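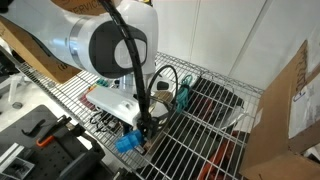
Rastogi opens tool and small-parts storage showroom in Pornham

PORNHAM, 2019-05-08. Rastogi, a supplier of storage for workshops and repair rooms, has opened a showroom in Pornham. The new room is meant for people who work at a bench every day and want their tools, cables and small parts to be easy to find.

The showroom has 400 products on display. Visitors will see wire shelves, pegboards with hooks, trays and rails, and they can combine them in the way they would use them at home or at work. Among the new items is the Torkum range of wire shelving, which is offered with a load rating of 40 kilograms for each shelf. An open shelf lets the dust fall through, and from above it is possible to see what is kept on the level below.

"Many customers told us that they buy the same clamp two times, for the reason that the first one was lost in a drawer," said Kgomotso Radebe, manager of the showroom. "We like that things stay in sight. A cable can lie on the shelf and a clamp can hang on the board, and in the evening the bench is ready for the next day."

The company started in Pliltmont, where it keeps its warehouse. Orders made in Pornham will be sent from there and should arrive within 2 working days. Customers who bring the measurements of their bench will receive a free drawing of the proposed storage, with a price list. This service does not oblige them to buy.

Until the end of the month, all pegboards and hooks are sold with a discount of 20 percent. Schools and repair clubs can ask for a separate offer. A second part of the Torkum range, with deeper trays and covers against dust, is planned for December.

The showroom is open to trade and private customers. For groups, an appointment is requested.

Press contact: Kgomotso Radebe, Rastogi showroom, Pornham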